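Sikico day charter: pre-departure check with comments
Vessel: Trasura (motor yacht, two decks)
Berth: Kirelton Marina, visitor pontoon
Date: 3/8/20
Checked by: Tayla Nepia

1. Lifejackets, adult
Pass. All in date. Crotch straps missing on one, replaced from stores before guests boarded.

2. Lifejackets, child
Pass with comment. Sizes are mixed in one locker. Separate by weight band before the September bookings.

3. Liferaft
Pass. Hydrostatic release fitted the right way round. Service label legible.

4. Fire extinguishers
Galley: pass. Engine space: pass. Saloon: fail. Gauge below the green band. Swapped with the spare; failed unit tagged and sent ashore.

5. Boarding ladder and swim platform
Pass with comment. Upper hinge pin is worn. Limit use to one swimmer at a time until the pin is changed.

6. Snorkelling kit
Pass. Masks rinsed in disinfectant. Two fin straps perished and binned.

7. Bilge pumps
Automatic: pass. Manual: pass, stiff on the first strokes. Rated 2000 litres per hour on the plate; flow not measured today.
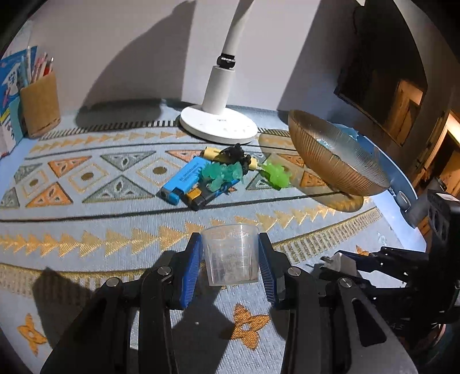 8. Anchor and chain
Pass. Shackle moused. Paint marks on the chain have faded and need redoing before the boat is used in Ginting Bay, where the holding is poor and the skipper has to judge scope by eye.

9. VHF radio
Pass. Radio check answered on channel 81. Handheld charged.

10. Gas locker
Pass. Drain clear. Hose within date. Isolation tap labelled.

11. Passenger briefing card
Fail. Card still shows the old muster point. Skipper to brief verbally until it is reprinted.

Result: fit to sail with guests, subject to items 5 and 11.
Next check: at 600 engine hours or before the first September charter, whichever comes sooner.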